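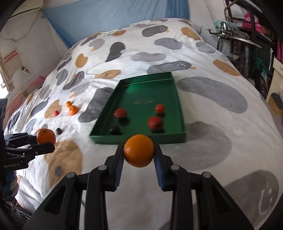
4. Putting the topper on the bed

Read this section before you cut the bag. The Holitz wool topper ships vacuum packed, and once the bag is open it will not go back in, whatever the carton says about "easy returns."

4.1 Stand the roll at the foot of the bed with the label facing you. Cut along the dotted line only. The little plastic cutter taped to the bag is too dull for the job, so use blunt-nosed scissors.

4.2 Unroll toward the headboard. The carton promises full loft in 4 hours. We have never seen that. Allow 36 hours in a warm room, longer in February if you keep the heat low at night.

4.3 Smell it. New wool smells like wool. If it smells like a swimming pool or fresh paint, stop and call the store you bought it from.

NOTE: Older leaflets tell you to walk on the topper to "wake the fibers." Skip this. Macarena Paredes tried it on three toppers for the Zudbridge store and got three toppers with heel marks.

4.4 Hook the corner straps under the mattress, head end first. The straps are sold as fitting any mattress up to 16 inches deep. On anything over 14 they pull the corners up into a bowl. Buy the long straps (Sumby makes a decent pair) or leave the foot end unhooked.

CAUTION: Do not use the topper over an electric blanket. The wording on the sales page is vague about this. Ours isn't.
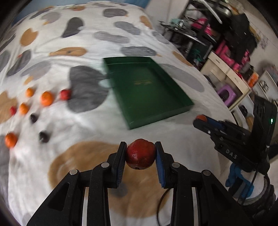
4.5 Put on a fitted sheet, then your usual duvet. You may find last winter's duvet too warm. You may also find no difference at all. The "temperature balancing" claim comes from the mill, and we haven't been shown the test behind it.

4.6 Sleep on it for a week before deciding anything. The first two nights feel lumpy to most people, us included.

5. Washing and airing

5.1 Air the topper over a rail for 60 minutes once a month. Turn it end for end when you put it back.

5.2 Blot spills with a dry cloth, then a damp one. Fruit juice and tea should come out if you get to them the same day. The Mudaliar stain spray sold next to the toppers did no better than cold water when Lorena Farías tried both on offcuts.

5.3 Do not machine wash, even if your machine has a wool setting. The wool setting was meant for sweaters.

5.4 Store flat or loosely rolled, in cotton. Cedar blocks smell nice. Whether they keep moths away is another matter, so check the seams each spring.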